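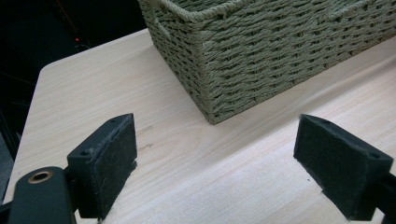
A paper rope basket on a wooden table.

The weaver asked me not to use her name. "People here know me already, and the others do not need it," she said, and she put the kettle on. She is 71 years old and lives in Dalidport, in the last house before the salt sheds. For most of her life she made baskets for the fish market. Now she teaches, two mornings a week, in the old net loft in Perkcombe.

I wanted to ask her about the course, but she wanted first to talk about willow. Her father cut it every November, on the wet land behind the church, and the children had to sort it by length on the kitchen floor. "We hated it," she said. "Your hands smelled of it until Christmas. My brother went to sea so that he would not have to sort willow." She laughed for some time at this.

The trade is old in this part of the coast. The first mention is in a harbor book from 1647, where a basket maker pays a fine for leaving his rods in the public road. She has a copy of the page in a drawer and she showed it to me with some pride. "You see, we were already a problem."

When she was young, there were 18 workshops between Dalidport and Perkcombe. The market took everything they could make. Then the plastic crates came, and the orders stopped within two winters. I asked if she was angry about it. She thought about the question. "The crates are easy to wash. If I was a fisherman I would buy the crate too. I was angry with the man who told us by letter."

After that she worked in the office of D'Amico, the ferry company, and made baskets only for weddings and for neighbors. She did not expect to teach. A school asked her for one afternoon, and the children did not want to go home. "They want to pull too hard, all of them. The grown people also. I say to them, hold it like you hold the hand of a small child when you cross the street — it must not run away, but you should not hurt it."

The course now has 10 places and a waiting list of over 100 names. Some students come by bus from Zamville, a trip of nearly two hours. Beginners start with a round base and stay with it for three weeks, which not everybody likes.

I asked what she thinks about other materials, like cane or paper cord. I expected a strict answer, but she has no bad words for them. "Paper is kind to the fingers. You cannot leave it in the rain, but who leaves a basket in the rain?" In her own classes she stays with willow, mostly for the reason that she knows what it will do.

The willow behind the church is gone. The land was drained for a parking lot, so she buys her rods from a grower inland, and she finds them a little thick. She has planted two rows of her own beside the house. We went out to look at them in the wind. They reached only to my knee.

"Next year I can cut a few," she said. "For handles, maybe. Not yet for a whole basket."

A new beginners' course opens in the autumn. Names are taken at the net loft on teaching mornings, and she prefers that people come in person.

Published 2024-03-22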